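4. Tidying as a benchmark

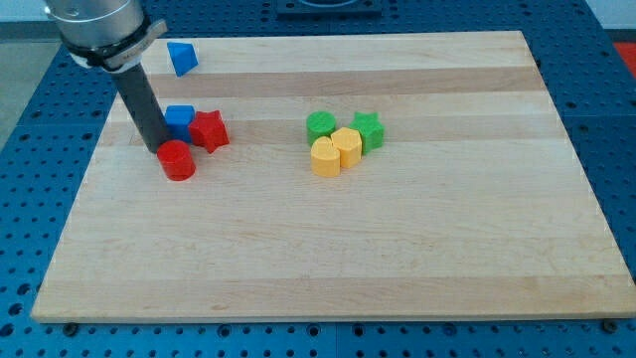

Figure 1. The sorting task on the Brulisham bench.

Claims that household robots have nearly arrived have been made for long enough that some of the claimants must have retired. The usual evidence is a film in which a machine folds one towel, at a speed which would leave a family of four permanently damp. We wanted a chore that was duller than towels and easier to score, and settled on putting things away by colour, a job most parents will recognise as one they ask for and then do themselves. The pieces are small, plastic and cheap to replace. In Figure 1 there are eight of them on a wooden board, two each of blue, red, green and yellow, and the green and yellow ones are pressed together in a single group. A person clearing that board would push a finger between them without noticing. For a machine working with one slim rod, the group is an awkward place to begin, and much of this section concerns what happens there.

4.1 Procedure

Each trial began from a written instruction such as "put the reds with the reds" or "move the green star away from the yellows". The wording was taken from requests collected in the Colon kitchen study, with the swearing removed. The controller was allowed 2 attempts at each instruction and was given no demonstration of the particular layout. We ran 20 layouts, drawn up in advance and set out by hand from a printed sheet. A trial counted as a success if the named piece finished closer to its stated goal than to any other piece, and if nothing had left the board. The second condition was added after the pilot.

We compared two controllers. The first, Bassey, plans a sequence of straight pushes from an overhead estimate of where the pieces lie. The second, Flurbridge, is a learned policy which corrects itself as it goes, sometimes at length. Both used the same arm and the same speed limit, set low enough that the safety officer could eat lunch beside it.

4.2 What went wrong

Pieces standing alone gave little trouble to either controller. Bassey pushed them in the intended direction and stopped. Flurbridge arrived at much the same place by a more scenic route. The difference appeared with touching pieces. Bassey treats each piece as free to move on its own, so a push aimed at one member of a group tended to bring the neighbours along, after which it would plan again with undiminished confidence. Flurbridge more often went round to the far side and nudged the group apart, though it was also inclined to separate groups it had been asked to leave alone.

Shape mattered more than we had expected. Cylinders slid away from an off-centre push, while stars turned on the spot and stayed roughly where they were. Human helpers given the same rod complained about the stars too, and one asked to use their hands.

4.3 Is this a chore?

A reviewer of an earlier draft objected that nobody's home contains this task. We accept the point, having seen the reviewer's homes only in imagination. The board is flat, the lighting does not change, and there is no dog. Any of these would have to go before the results could be said to apply to a playroom floor or a parts tray. Our narrower claim is that a machine which cannot part two touching blocks on request should not yet be trusted with the cutlery drawer, where everything touches everything else and a good deal of it is sharp.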